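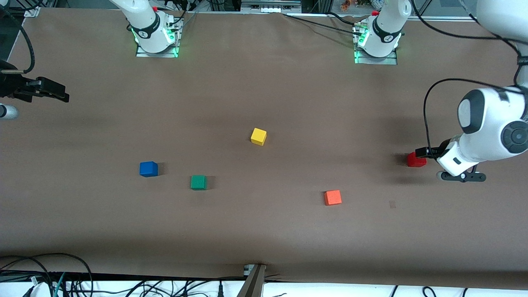 Slide 1. Five cubes, brown table.

Search this site
Type a keyword and press enter

Speaker notes: Getting a visiting team through the door

Talk given at the Ullstead regional sports meet-up, 16th September

Okay, hello, is this on? Good. If you're at the back and can't hear me, wave.

(Wait for people to sit. Don't start with the joke about the bus. Save the bus.)

So I look after travel and entry for a women's handball tournament in Endovville. Eight teams, five countries, one week in August. My job starts when a club says yes and ends when the last player gets on a plane home, and in between I'm mostly on the phone. I want to talk tonight about visas and paperwork for athletes coming in from abroad, because I've made most of the mistakes already and you may as well have them for free.

I'm not a lawyer. Please don't go home and tell your board that a woman at a meet-up said it was fine. Get somebody qualified to look at your own case. What I can give you is the order I do things in, and what went wrong when I did them in a different order.

First thing - the invitation letter.

I used to write one letter per team. Lovely letter, nice logo, list of players at the bottom. Then in my second year one team had its players apply from two different cities, and one of the two offices wanted a letter for each person. So we were up at midnight making them. Now I write one per person from the start, coaches and physio too. Full name exactly as it is in the passport, passport number, date of birth, what the event is, where they're sleeping, who's paying for what. That last bit gets left out all the time. If the club pays the flights and we pay the hotel, say so in two plain sentences.

And names! Ask for a scan of the passport page. Don't take names off a team sheet. Team sheets have nicknames, married names, names the way the coach spells them. We had a goalkeeper everyone in her league knows by her middle name, and it was the only name I had for her until three weeks out. I'd printed it on everything. The letter, the hotel booking, the accreditation card. All of it had to be done again.

(Ask the room: who's had a name problem? Take two, no more. Last time this went on for ages.)

Next - the calendar.

Work backward. I put the opening match on the wall and count back from there. Passports need to be collected a week before travel, so the decisions need to land before that, so the appointments need to be before that, and appointments are the thing that gets you. In summer everyone wants one. Students, families going to weddings, all of them in the same queue as your left wing. I now ask clubs for a final squad list much earlier than they like, and they moan, and I send the email again.

Coaches will tell you they can't pick a squad that early, and I do understand it. So we ask for a long list. We let each team put forward 23 people and travel with fewer. It costs more in fees, and some of those players never come, but the year we did it we had no empty places on a bench. The year before, Sultana came with so few fit players that their assistant coach was asked if she still had her boots. She did, as it happens, and she played twelve minutes and was pretty good.

(Pause here. Drink some water. You always forget.)

Money next. I said I'd share a real number, so I will. Last year we spent 1,405 on changing flights. All of that was for people whose papers came through after the plane they were booked on had left. I'd bought the cheapest tickets because I was proud of my budget. This year I paid extra for tickets we could move, and it hurt to press the button, and I'd do it again. We also keep 2,000 in a separate pot that I'm not allowed to touch for anything else. Banners, for instance. I did ask about banners.

If you run a smaller event you might not have that kind of money lying there. In that case talk to the visiting club early about who covers a late change. Put it in the agreement. The worst row I've ever had in this job was about who pays for a taxi, and it was a very long taxi ride, and we'd both assumed.

Insurance. Quick one. Check that the medical cover the player needs for entry is also cover for playing a contact sport. A lot of ordinary travel policies aren't. I found this out by reading the small print on a train, with a full team already in the air. They were fine, no injuries worth speaking of, but I didn't enjoy that train.

Now the border itself.

Your players have done the forms, they have the stamp, and they land tired at some awful hour. Somebody asks them what they're here for. I've had players say "holiday" because they thought it sounded simpler. I've had one say "work" because handball is her job. Neither matched what was on her form, and she sat in a side room for a good while until I answered my phone. So now we send every player one page, in their own language, with the name of the event, the dates, the address, and my number. We ask them to carry it in hand luggage. Not in the big bag! The big bag is on the other side of the door.

Same goes for the invitation letter and the return ticket. Printed. Phones die on long flights, and airport internet is what it is.

Chaminda Bhuiyan came up with the arrivals sheet we use, and I've put a copy on the table by the coffee. Take one. It has a line for each person, flight, landing time, whether they've been seen on our side, and who's driving them. He made it after we drove off without a statistician. I'm allowed to tell that story because she's told it at two dinners herself.

(Bus joke goes HERE, after the statistician. Keep it short.)

Kit. Balls, tape, the physio's bag, cameras for match analysis. If it's coming in with a team and going out again, ask early what kind of list the customs people want. Plerkau arrived one year with a massage table that looked like nothing on earth when folded, and it took longer to get through than the players. The physio had the receipt, bless her. I now ask every team for a list of anything bigger than a suitcase, and in most cases we just lend them ours.

A word about refusals, because you'll get one sooner or later. We had a 19-year-old winger turned down, her first trip abroad. I had to ring the club and then the club had to tell her. I don't have a trick for that. What we did do was ask for the reasons in writing, get proper advice, and help her apply for the next year's event with better papers - a letter from her college, a letter from the league, her playing record. She came. She was very homesick and ate mostly toast, and she scored on the second day.

Please be kind in those calls. The player didn't do anything wrong by being from where she's from, and she'll remember how your event spoke to her.

Last bit, leaving. People relax once the final's been played, and I was the same. But someone needs to check that everybody who came in goes out by the date on their visa. Players like to stay on and see a cousin. Lovely, but it has to be inside the dates, and you want to know about it in advance. I ask on the first form: are you going home with the team, yes or no? If it's no, I ring them. I still do a head count at departures with a pen.

(If there's time, questions. If asked about referees: they have their own process, I only do teams, send them to Chaminda. If asked about under-18s: parental consent letters, start even earlier, and get advice.)

My number's on the arrivals sheet. I do pick up, though maybe not this week, I've promised my sister.

Thanks for having me. I think there's soup.

Related items
Finding host families for a youth squad
What we learned from sharing a sports hall with a book fair
Meet-up notes: paying referees on time
Match-day parking in Endovville
Booking hotels when the draw isn't out yet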